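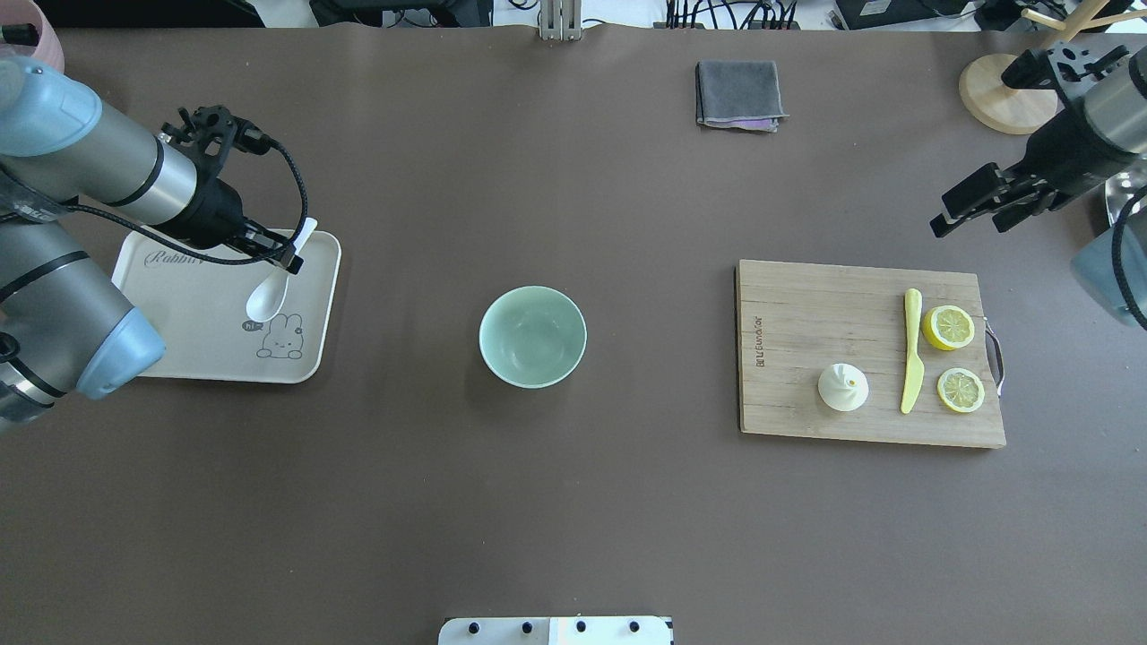
The Case for Teaching the Small Kitchen Tasks

Opinion, 4 Jan 2018

When the Flisstead household skills program was revised in October, the unit on table preparation was reduced to a single session. The time was given to baking and to the planning of full meals. Drirnach, which supplies teaching material to the program, believes this was a mistake and asks that the decision be reviewed before the next intake.

The unit concerned modest work. Participants learned to lay out a tray, to choose a bowl of the right size, to cut a lemon on a board and press the juice from it, and to leave the surface fit for the next person. Much of it can be done with a spoon, a knife, a hand squeezer and a folded cloth. Because the equipment is plain, it is often assumed that the skill is plain as well. Our experience with more than 60 participants does not support that view.

A lemon is a good test. It rolls, it is slippery once opened, and its juice will find any scratch on the hand. A learner must decide where the board goes, where the knife rests between cuts, and where the slices are to stay until they are wanted. The squeezer needs a place within reach. An empty bowl should be standing ready before the first cut is made. Learners who skip these decisions usually manage to produce the juice, but they spend a good part of the session looking for things.

The revised program assumes that such habits will be picked up along the way during longer cooking sessions. We doubt it. A person following a recipe for the first time is occupied with quantities and timing, and has little attention left for the order of the table. In the sessions we observed, the board was used as a shelf, wet spoons were put down wherever there was room, and the cloth was found under something else.

Cost has been raised as an objection to keeping the unit. The budget set aside for it last year was 3000 dollars, of which 748 dollars remained unspent. Bamboo boards, ceramic bowls and serving trays last for years with ordinary care. Small plastic knives are inexpensive, and they allow beginners to work on soft fruit with more confidence.

There is also the matter of presentation, which some reviewers regarded as decoration. We disagree. A cream tray with a rabbit printed on it holds a spoon no better than a bare one, yet people set it down with more care and wash it sooner. Pleasant objects encourage good use. Programs that issue only the dullest equipment should not be surprised by the condition in which it comes back.

Drirnach therefore recommends that table preparation be restored to at least two full sessions, held before any cooking is attempted, and that each learner be given a complete set of tools for the length of the unit. Written comments on this proposal may be sent to the Flisstead program office.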